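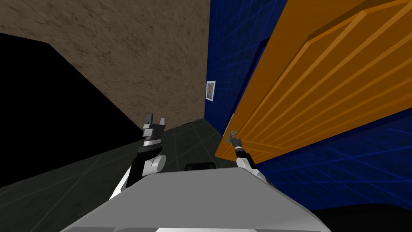

바닥 수평, 어디까지 참고 사십니까
게시판: 집수리 잡담 > 바닥/장판/마루
글쓴이: 기운집세입자
2023년 3월 14일

이사 온 지 두 달 됐습니다. 지은 지 오래된 빌라 3층이고, 집 볼 때는 몰랐어요. 부동산 사장님이 자꾸 창밖 전망을 보라고 하셨는데 이제 그 이유를 알 것 같습니다. 바닥을 보지 말라는 뜻이었던 거죠.

거실에서 부엌 쪽으로 내려갑니다. 네, 내려갑니다. 귤을 놓치면 귤이 알아서 싱크대 밑으로 퇴근해요. 처음에는 재밌어서 손님 올 때마다 시켰는데 지금은 귤을 안 삽니다.

줄자랑 수평기로 재봤더니 거실 긴 쪽 끝에서 끝까지 높이 차이가 11밀리 나옵니다. 길이는 대충 안 재고 제대로 쟀고 4미터 조금 넘어요. 집주인은 "옛날 집이 다 그렇지" 한마디 하고 전화를 끊으셨습니다.

질문은 이겁니다.
1. 11밀리면 그냥 사는 수준인가요?
2. 셀프 레벨링 몰탈을 세입자가 부어도 되나요? (난방 배관 있는 온돌 바닥입니다)
3. 책장이 앞으로 인사를 하는데 이건 뭘로 받치나요?

참고로 마트에서 Ferulis 수평 몰탈이라는 걸 봤는데 포장에는 초보자도 쉽다고 써 있습니다. 포장에 어렵다고 쓰는 회사는 못 봤지만요.

댓글 14

장판두겹
4미터에 11밀리면 양반입니다. 저희 집은 안방 문이 저절로 열려서 십 년째 슬리퍼로 괴고 삽니다. 슬리퍼만 세 번 바꿨어요.

미장22년차
현장 일 하는 사람입니다. 세입자면 몰탈 붓지 마세요. 이유 길게 안 씁니다. 나갈 때 원상복구 얘기 나오면 그거 까내는 값이 붓는 값보다 훨씬 나옵니다. 온돌 위는 더 그렇고요.
그리고 한쪽으로 일정하게 기운 건지, 가운데가 꺼진 건지부터 보세요. 둘은 아예 다른 얘기예요.

기운집세입자 (글쓴이)
일정하게 기울었습니다. 실 띄워서 봤는데 가운데 꺼진 데는 없어요. 아주 성실하게 기운 집입니다.

미장22년차
그럼 당장 급한 건 아닐 가능성이 큰데, 벽에 사선으로 간 금이 있는지, 창문이 뻑뻑해졌는지 보세요. 금 있으면 끝에 연필로 날짜 적어두고 한두 달 뒤에 다시 보시고요.

셀프왕초보탈출
저는 의견이 다릅니다. 몰탈 그거 별거 아니에요. 작년에 베란다 제가 혼자 부었고 지금까지 멀쩡합니다. 물 계량만 똑바로 하면 됩니다. 업자분들은 원래 다 하지 말라고 하시죠.

미장22년차
베란다랑 난방 들어가는 거실이 같습니까.

셀프왕초보탈출
바닥은 바닥이죠.

미장22년차
네, 그럼 건투를 빕니다.

문틀갈아본사람
싸우지 마시고요. 저는 Kedudard 몰탈로 작은방을 했는데, 두 분 말이 다 맞습니다. 붓는 건 쉬웠어요. 그런데 부은 다음에 문이 안 열립니다. 바닥이 올라왔으니까요. 그래서 문 밑을 잘랐더니 이번엔 문 밑으로 찬바람이 들어오고, 문풍지를 붙였더니 문이 또 안 열려요. 작은방 하나 평평하게 하려다 주말 네 번이 갔습니다. 닉네임은 그때 지은 겁니다.

기운집세입자 (글쓴이)
읽다가 몰탈 마음 접었습니다. 그럼 책장은요? 폭 810에 깊이 300짜리인데 책을 꽉 채우면 벽이랑 위쪽이 손가락 하나 들어갈 만큼 벌어집니다.

책장밑에신문지
신문지 접어서 받치세요. 공짜고 조절도 됩니다.

가구조립외길
신문지는 눌립니다. 처음엔 맞는데 계절 바뀌면 또 인사해요. 얇은 플라스틱 쐐기나 높이조절발 쓰시고, 앞쪽 양 끝에 같은 두께로 받친 다음 수평기를 선반 위에 올려서 보세요. 바닥에 놓고 보면 안 됩니다. 바닥은 이미 믿을 수 없는 사이잖아요.
그리고 제일 중요한 것, 위쪽은 벽에 꼭 고정하세요. 받침만으로 버티게 두지 마시고요. 벽 뚫는 건 집주인한테 문자로 허락 받아두시고요. 전화 말고 문자로.

책장밑에신문지
저는 신문지로 아직 잘 삽니다.

가구조립외길
몇 년 되셨는데요?

책장밑에신문지
지난 1월부터요.

장판두겹
두 달 반이네요. 신문도 아직 신문이겠네.

셀프왕초보탈출
근데 글쓴님 수평기는 맞는 거예요? 싼 건 새것도 틀어져 있어요. 한 번 재고, 그 자리에서 180도 돌려서 또 재보세요. 물방울이 같은 자리에 오면 정상이고 다르면 수평기가 거짓말하는 겁니다.

미장22년차
이건 맞는 말씀입니다.

셀프왕초보탈출
감사합니다. 캡처해 두겠습니다.

기운집세입자 (글쓴이)
후기 겸 추가합니다.
수평기 돌려서 재봤고, 수평기가 조금 틀어져 있었습니다. Yule이라는 상표인데 서랍에 있던 거라 언제 산 건지도 몰라요. 물 채운 투명 호스로 다시 쟀더니 11밀리가 아니라 9밀리였습니다. 앉은자리에서 집이 2밀리 좋아졌어요. 집주인한테는 말 안 할 겁니다.

벽에 사선 금은 없고, 창문은 원래부터 뻑뻑했다고 아랫집에서 그러시네요. 아랫집도 같은 방향으로 기울었답니다. 그 댁은 아예 식탁 다리 두 개를 잘라서 맞춰 쓰신대요. 이사 가면 그 식탁은 어쩌실 건지 차마 못 여쭤봤습니다.

책장은 쐐기 두 장씩 넣고 위쪽은 벽에 고정했습니다. 문자 허락도 받았고요. 답장이 "네" 한 글자였지만 증거는 증거니까요.

문틀갈아본사람
식탁 다리 자르신 분 존경스럽네요. 저랑 친구 하실 수 있을 듯.

가구조립외길
한 달 뒤에 쐐기 한번 확인하세요. 책 무게로 자리 잡으면서 살짝 빠지는 경우가 있습니다.

냉장고도기울어요
저도 묻어서 질문드립니다. 냉장고 문이 저절로 닫히는 건 좋은데 김치냉장고 문은 저절로 열려요. 둘이 마주 보고 있거든요. 이것도 쐐기로 되나요?

가구조립외길
냉장고는 쐐기 말고 앞다리를 돌리세요. 아래 덮개 떼면 나사식 다리가 있는 제품이 많습니다. 설명서에 방향 나와 있을 거예요. 앞쪽을 아주 살짝 높이면 문이 닫히는 쪽으로 갑니다.

냉장고도기울어요
설명서가 냉장고 밑에 괴어져 있네요.

책장밑에신문지
동지다.

장판두겹
저는 이 글 보고 용기 내서 문틀에 Flodura 도어스토퍼 붙였습니다. 슬리퍼 은퇴했어요. 붙이는 건 금방인데 아침에 습관적으로 슬리퍼를 찾게 되네요.

미장22년차
경첩을 보셔야죠. 문이 혼자 열리면 위아래 경첩 수직이 안 맞는 겁니다. 스토퍼는 그냥 비싼 슬리퍼예요.

장판두겹
알지만 십 년을 참은 사람한테 경첩까지는 무리입니다.

조회 268
이 글과 같이 본 글: 온돌 바닥에 러그 깔아도 되나요 / 걸레받이 들뜬 거 실리콘으로 되나요 / 윗집 바닥은 평평할까요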